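To: arm-club list
Date: 2024-02-13
Subject: Re: [arm-club] Steamer task, scoring and what to fix first

Ka-ming Cheng wrote:
> I read through the task sheet for the steamer station and I have a few
> questions before I put my name down for it.
>
> 1. Does a bun count if it lands on the rim of the plate? The sheet says
> "on the plate" and nothing else.
> 2. Is the left arm allowed to help with the buns, or is it only for the
> lid?
> 3. Do we keep the grip force from the Drirnex setup or start over? The
> buns are a lot softer than the foam blocks we used in the fall.
> 4. Who has the spare finger pads? The bag in the drawer is empty.
>
> Also, I would like to change the order we pick in. Right now the script
> takes whatever bun the detector lists first, and I think that is why the
> gripper keeps coming in over a bun it hasn't picked yet.

Hi all,

Answers to Ka-ming first, then some notes for everyone who is signed up for the station.

1. Rim counts for the demo in June. It does not count for our own log. If a bun is resting on the rim, write "rim" in the notes column and mark the try as a miss. I want to know how often it happens, and we can't tell from the sheet as it is now.

2. Left arm is for the lid only. I know two of you wanted to try a handover between arms. Please do that on the Boiko bench with the foam blocks. The handover code still has the old joint limits in it and I don't want it run over the steamer.

3. Start over. The Drirnex numbers were for foam and they squeeze too hard. Begin at the lowest setting and go up one step at a time until the bun stays in the fingers during the lift. A dent is okay. A torn skin is a miss, even if the bun gets to the plate.

4. I have them. There are 8 left in the pack. I will put them in the Dristis parts box, not the drawer, and please sign for any you take.

On the layout, please keep it the same for every session. Lid on the left, steamer in the middle, plate on the right, laptop on the right side table. Last month the plate was moved closer to the steamer between sessions and we lost most of a day working out why the place position was off. 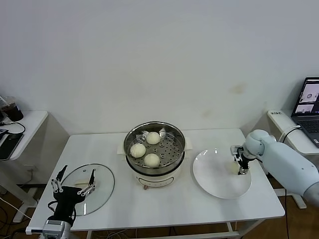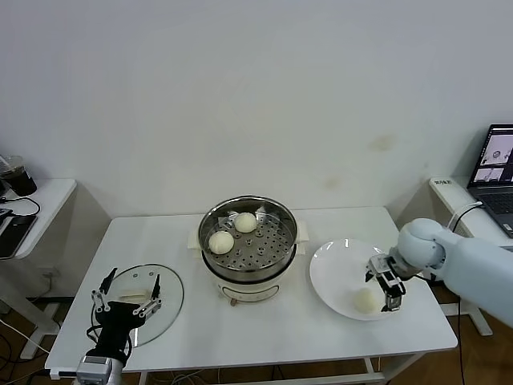

Steamer station, lid on the left and plate on the right in both.

Pick order is the main thing I want changed, and I agree with Ka-ming. The bun nearest the front of the basket should go first and the one at the back should go last. The right arm comes in from the side and the wrist needs room. If the back bun is taken first, the arm has to pass over the others with very little height to spare, and any error in the detector's height estimate puts a finger into a bun. Ka-ming, if you want to write this, the sort goes in the function that builds the pick list. It should only be a few lines. Sort by distance from the front edge of the table and leave the rest alone.

Second change is the approach. At present the gripper goes straight from home to the grasp point. I would like it to stop above the bun, take a new picture, correct, and then go down. It will slow things down but we aren't being timed in June.

The basket itself is giving the detector trouble. Polished steel throws back the room light, and the rows of holes in the bottom come up as edges. Of the 3,449 frames we have labeled so far, 69 have a box drawn on the bare basket where there is no bun. I have been going through them and most are from sessions with the ceiling lights on full. Until we retrain, use the lower light setting and write down which one you used.

The lid is its own problem. Clear glass on a white table is hard for the depth camera, so the left arm is working from a fixed position and not from anything it sees. That means you have to put the lid back in the same spot each time. I have asked Trendirix for a price on a small marker set that would go on the handle — no answer yet. If it costs too much we will stay with the fixed position.

A few housekeeping items:

The steamer stays unplugged for arm practice. If you want to test with it on, ask me first and don't run it alone.

Keep cables clear of where you stand. Power down both arms before you move a table leg or go under the table for anything.

Save the log at the end of each run, before you close the laptop. Two runs from the last session have video and no joint data.

Ka-ming, send me the pick list change when you have it and I will try it on the foam blocks before it goes on the station. Everyone else who wants a slot, reply to the list and say which arm you have already been checked out on.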